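The Goat Who Read the Fence Manual

10/03/2023

We bought Padorach in June, from Nest Ifans, who described her as "a steady milker, good with company." I have since learned that company meant Nest. With the other goats she is a bar fight on four legs, and she took the top spot on the hay feeder inside a day.

My old queen, Skirier, took the news badly. She stood by the water trough and yelled until dark.
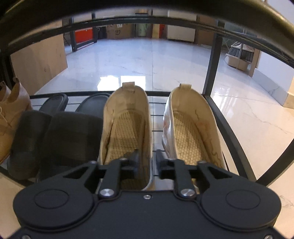

I could have lived with the yelling. The fence was a different matter. Padorach leans on a panel until the clips give, then strolls through with the look of someone leaving a dull party. I have put $487 into that fence so far – more than I paid for the goat. Hendrik Engelbrecht came over with a bucket of staples and a lot of opinions, and we used up both.

She was out again by breakfast, eating the roses. Skirier had followed her, so I suppose they are friends now.
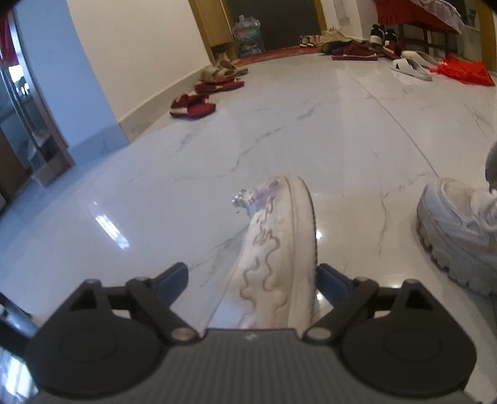 What I'm trying next

Hot wire at nose height, on a charger borrowed from Nia Mostyn. Skirier touched it once and filed a complaint. Padorach hasn't gone near it yet, but she has been standing at the gate a good deal, looking at the latch.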